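Gudgate pads vs Liner pads on a hand-held gripper – thin handles

Forum: End effectors and tooling
Started by tarn_shop

tarn_shop
I have been running the Gudgate pads on my hand-held gripper since May and I'm trying to decide whether to move to the Liner ones before I order a second set of fingers. The job is kitchen utensils, picked one at a time out of a plastic basket and set down on the table. Spatulas, chopsticks, a flat round paddle spoon and so on. Most of it is wood.

The blue diamond-pattern pads do fine on anything with a flat handle. Chopsticks are where I lose grasps. They roll toward the tip of the finger and then turn when I lift. Out of 40 tries on chopsticks I dropped 6. On the spatula I dropped none.
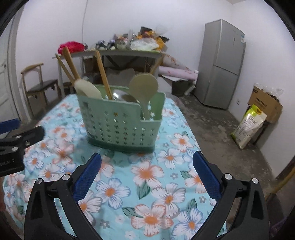 molehill9
Six out of 40 doesn't sound like a pad problem to me. Check that your fingers are closing parallel first. If they toe out even a little, a round stick will walk to the tip no matter what rubber you put on it. Close them on a strip of paper at the base and again at the tip, and see if it pulls out of one easier than the other.

tarn_shop
Did the paper test. It holds at the base and slides out at the tip. So you may be right, but the screws are tight and I don't see any play in the mounts.

quillback
I'd still change the pads. I went from Gudgate to Liner on a pair of printed fingers and kept everything else the same. The Liner pads are softer and they wrap a thin stick. The downside is they wear fast. Mine were shiny after around 301 grasps and I had to replace both.

molehill9
A softer pad hides the toe-out. It doesn't fix it. Then you move the fingers to an arm and the same thing comes back with a fixed closing force.

quillback
He's not on an arm yet. If the goal is clean grasps by hand, a pad swap takes ten minutes and a new finger print takes all night.

tarn_shop
I do plan to put the same fingers on the arm later, with the Dixit controller. That's part of why I care.

bracket_lou
Does the Dixit let you cap the closing force? I have the older one and it only has 2 settings, and the low one won't hold a metal ladle.

tarn_shop
Mine has a slider, but I haven't tried it under load.

drywell
Shim the tip end of the pad before you buy anything. One layer of tape under the pad near the screws was enough on my Drundton fingers – the paper test came out even after that. Do both sides or you'll pull the grip off center.

molehill9
Agree with drywell. Shim first, then run the chopsticks again with the same pads so you have something to compare.

quillback
Fine, but order the Liner set anyway. They're cheap.

tarn_shop
Taping them tonight. I'll post the chopstick numbers when I have another full run.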